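Getting good recordings with the Rovdale hand gripper: the cup exercise

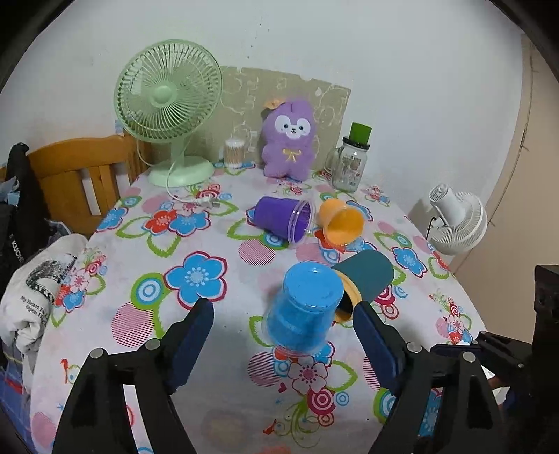
What you need before you start

I bought the Rovdale kit from Cullberg in order to teach a small arm to tidy cups, and I have used it long enough to have an opinion. You need the gripper itself with the camera fitted, four plastic cups in different colours, a table and a memory card with free space. Plain cups without a handle are easiest. The printed guide asks for a plain grey surface, but I prefer a patterned tablecloth, for a reason I give further down.

Step 1. Charge and pair

Charge the gripper until the light stops blinking. Open the Nasr program on your computer and choose "New device". If it does not find the gripper, close the program completely and open it again. Abdelghani Saber from the Cullberg support desk gave me this advice and it has worked every time.

Step 2. Check the jaws

Open and close the jaws 10 times with nothing between them. Both should move the same distance. Look at the pads as well. Dust on the pads makes a cup slide, and then you will blame your own hand. A slightly damp cloth is enough to clean them.

Step 3. Put the cups out

Do not arrange them nicely. Lay some on their side with the openings in different directions, and turn one upside down. An upside-down cup is the best one to begin with, as the jaws can come from both sides and it does not roll. Leave the usual things at the back of the table. My desk fan and a plush toy stay where they are.

Step 4. Record one grasp

Press the button once and wait for the short sound. Move forward slowly with the jaws wide open — wider than you think is necessary — until the cup is between the pads. Close, lift to the height of your hand, put down, open, move back. Press the button again. If you made a mistake in the middle, do the movement again from the start and delete the bad one the same evening.

Step 5. Change something and repeat

After each set, turn the cups and stand at another side of the table. Nasr accepts up to 2,000 recordings in one project, and with the paid plan 3,000. I have never needed the paid plan.

What I think of the kit

The gripper is comfortable and the jaws are strong. The program is slower than the Rarkov one I had before, and the English in the menus is not always clear (mine neither, I know). About the tablecloth: with a plain surface my arm learned well and then failed in the kitchen. With the flowers it took longer to train, but it manages on both tables now.

Updated 2nd October. Thank you to Loubna Benjelloun for correcting step 4.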